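Keltside Bench Pair
Two-arm kit for small repair and refurbishing shops

Updated 6/28/21

Can a machine do the fiddly jobs yet? We get asked that nearly every day at Keltside, usually by someone who has spent a long afternoon stripping old office computers and would dearly love some help (we sympathise!). Our answer is a cheerful "some of them".

The Bench Pair is two arms, one gripper and a printed parts holder you can alter to suit your own bits and pieces. Given a tidy bench and parts that always start in the same spot, it's a patient worker, and it has been handling memory and drives at our Calluvmont workshop since May. Kenna Skinner, who looks after our trials, logged 3,147 pick-ups there and still wouldn't trust it with a tangle of cables. Neither would we, to be fair. 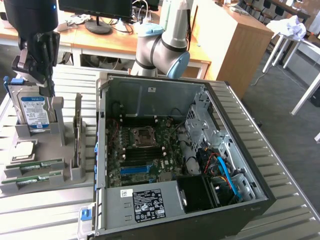 Folding the washing is further off again, and so is emptying a dishwasher, whatever colour of brochure you've been sent. Cloth and cutlery never sit the same way twice, and our Bamia software likes things to sit still.

In the box: 2 arms, gripper, holder files, Bamia licence, 14 spare finger pads.
Set-up: allow some 41 minutes, plus a cuppa.
Questions: ask for Benedetta Sartori at the sales desk, who is always happy to have a good long chat.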